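2026-10-24
Bench notes, tray and rack collection

Picked up where we left off with the Walczak task set. The goal this week is 400 good episodes on the two trays and the slotted rack, and I'd love to have the first 40 in the bag before we let anybody retrain anything. Spent the first part of the morning on the boring stuff – restarting the logger, clearing old takes off the Wornow drive (it was nearly full again, we really need a script for that), and finding the good chair.

Rosário Amaral drove first and I kept the log. She's so much smoother than I am on the leader handles, it's a little embarrassing! Her takes have almost no pauses in them, and mine are full of these tiny hesitations right before the grasp. We talked about whether that matters. My gut says a few hesitations are fine but a whole dataset of them teaches the arm to dither, which is what we saw with the Goline batch back in March. So for now she does the rack episodes and I do the trays, and we swap once I've practiced more. Not ideal, I know, because then driver and object are tied together in the data. Writing it down so we don't forget to fix it.

Start layout for the next block is below. I wanted the small tray snug up against the big one on purpose, because in the older takes there was always a nice wide gap and the policy got lazy about where it put its fingers.
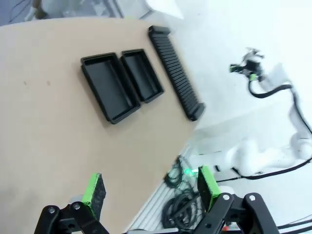 Wrist view, fingers open, start of block 4. Both trays empty, rack out by the table edge.

Couple of things I noticed going through the wrist views on the big monitor. First, black trays are a pain. The inside picks up a pale streak of light and I can imagine the model latching onto that streak instead of the rim. I'd like to shift the lamp between blocks so the reflection moves. Second, there are two little brown marks on the tabletop, left side. I went back and forth on wiping them off and decided to leave them for this block and clean the table before the next one. If the model cares about a speck, I want to find out now and not after 3000 episodes.

The rack angle is the same as the trays at the moment, everything leaning the same way. Rosário pointed that out and she's right, it's too tidy. From the next block on, we turn the rack separately and leave the trays alone, then the other way around.

Also had a long chat about what counts as a failed take. Larncombe's people throw out anything with a second try in it. I'd rather keep those and tag them – a clean recovery is worth a lot, and we have hardly any. Agreed on a "retry" tag, plus "bump" for when one tray gets pushed by accident while you're going for the other (with them this close, that's going to happen plenty).

To do:
- retry and bump tags into the logger menu
- move lamp, write down the position this time
- wipe table before next block
- me: practice on the rack, half an hour, no recording
- ask Rosário for her handle settings, mine feel stiff

Logger is still writing the block number into the wrong field. Fixing that before we record anything else.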